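The Long, Salty Road to Barnstead

I was eleven when my grandfather taught me that a road trip has its own food, and that you're not allowed to eat any of it at home. Cheese crackers, the orange kind. Barbecue chips. Those little powdered doughnuts that get all over a seat belt. My grandmother wouldn't have them in the kitchen, but the second we backed down the driveway she'd reach into the bag at her feet and start passing things over her shoulder like a card dealer.

I've been thinking about this because last July I drove 951 miles with my cousin Ivon to see the house in Barnstead where our mothers grew up, and we fought about snacks for a good 206 of them. (I know the number because Ivon reset the trip meter when the argument started. That's the kind of person he is.)

His position was that we were grown adults with bad knees and ought to pack a cooler. He'd cut up celery. He'd made some sort of bean thing. My position was that you can't look out at a cornfield at four in the afternoon with a stick of celery in your hand and feel anything at all.

We stopped outside a town called Bokthorpe, at a gas station with one working pump and the best snack aisle I've ever stood in. I mean it! Both sides, floor to eye level, with flavors I hadn't seen since middle school and a few I'm pretty sure were made by somebody's uncle. The man behind the counter was Alcides Brito, and he's had the place for nineteen years. He watched me go up and down the aisle twice and then asked if I was lost.
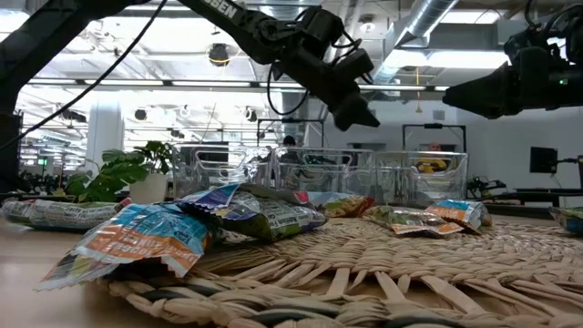
7 min read

I told Alcides about the celery and he shook his head like I'd told him about a death in the family. People buy differently when they're going somewhere, he said. The folks who live in town come in for milk and one candy bar. The folks off the highway come in for gas and leave with an armful, and they nearly always buy something they haven't had since they were kids. He can guess a person's age within a few years by which chips they get excited about. He guessed mine and I'm not going to tell you how close he was.

His own weakness is plantain chips, the thick salty ones, which he gets from a family outfit called Bezerra. They turn up on Wednesday mornings, and by Friday there are usually only a couple of bags left, mostly his fault. He gave me one to try and I bought four. Ivon, who had been standing by the door with his arms crossed, bought two and said they were for later.

They were gone before we got back up to speed.

I don't want to make too much of a bag of chips. But I'd been dreading this trip for months, if I'm being truthful about it. Ivon and I hadn't spent more than an afternoon together since my aunt's funeral, and we'd run out of easy things to say by the first state line. Something about reaching into the same bag loosened us up. He started in about the summer his dad's station wagon overheated and they all sat in a ditch eating warm pretzels and singing. I'd never heard that story. I told him about the doughnuts and the seat belts, and he said wait, Grandma did the card dealer thing with you, too?

So we talked about her for most of an hour, and then we talked about our mothers, who didn't speak for six years over a dining table neither of them had room for. He thought it was my mom's fault. I'd always heard it was his. We agreed to leave it there and opened the cheese crackers.

The house, when we finally got to it, was yellow. In every picture either of us has ever seen, it's white. A woman was watering tomatoes in the side yard and she waved, and we waved back, and we sat across the street with the windows down for maybe twenty minutes without getting out. Ivon wanted to knock. I didn't. I still don't know who was right about that one.

We drove home by a longer route, down along the river, so the whole trip came to a little over 2095 miles with the detours and one wrong turn that I'm not going to assign to anybody. The celery made it all the way there and most of the way back. We threw it out at a rest stop, along with the bean thing, and Ivon asked me to look up how late Alcides stays open.

Ten, on weeknights. We got there at 9:40.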